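4.2 Moving food between plates 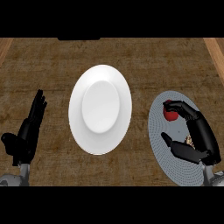

Figure 3. Apple task in simulation, right hand at the apple, white plate empty. Credit: N. Berrada and T. Thái / Vosside.

Can it clear a table yet? Partly. We ran 100 trials of the apple task (grey plate to white plate) with the Ziltari policy, same start pose each time. 15 failures. Most were late drops - apple lifted fine, then let go short of the rim. In 7 of those the hand had closed too high on the fruit. The crumbs are a seperate problem, no policy we tried moved them reliably. Left arm idle thoughout, see Section 5 for two-handed runs.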